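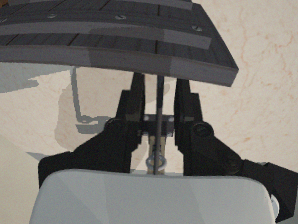

Dark grey board on a cream surface with light veins

Unitholm Wood Oil, Dark Grey

Unitholm is a tinted oil for wood inside the house. It colours and protects in one work step and leaves the grain visible. We produce it in our workshop in Podemness, in small batches, and sell it to joiners and to private customers in the same quality.

The oil is suitable for shelves, table tops, stair treads and boards for the kitchen wall. It is not intended for outdoor use or for wood which stands permanently in water. For cutting boards please take the clear version, article 122.

Preparation
The wood must be dry, clean and free of old varnish or wax. Sand in the direction of the grain and remove the dust with a brush, afterwards with a slightly damp cloth. Oak and ash take the colour evenly. With pine and spruce the result is more lively, because the soft parts drink more oil than the hard ones – we recommend to make a test on a piece from the same plank.

Application
Stir the oil well, also from the bottom of the tin. Apply it thinly with a flat brush or a cotton cloth and let it work for a short time. Then wipe off everything that the wood did not take. Shiny places mean that there is still too much oil on the surface. The second coat can follow on the next day. End grain becomes darker than the face of the board, so apply less there and wipe sooner.

Attention: cloths with oil can catch fire by themselves. Spread them flat outdoors to dry, or keep them under water in a closed metal container.

Care
For daily cleaning a damp cloth is enough. Do not use scouring powder. If the surface looks tired after some years, you can oil only the worn place, it is not necessary to sand the whole piece.

Sizes
Tin 500 ml
Tin 1000 ml
Number of coats: 2
Shades: Dark Grey, Herkatitz Brown, Clear

The shade on your screen can differ from the shade on the wood. Sample cards on oak and on spruce are available on request, please write with your order which wood you have.

Orders from Matoušek dealers are delivered together with their regular goods. Opened tins cannot be taken back.

Prices and text updated on Monday, April 19, 2021.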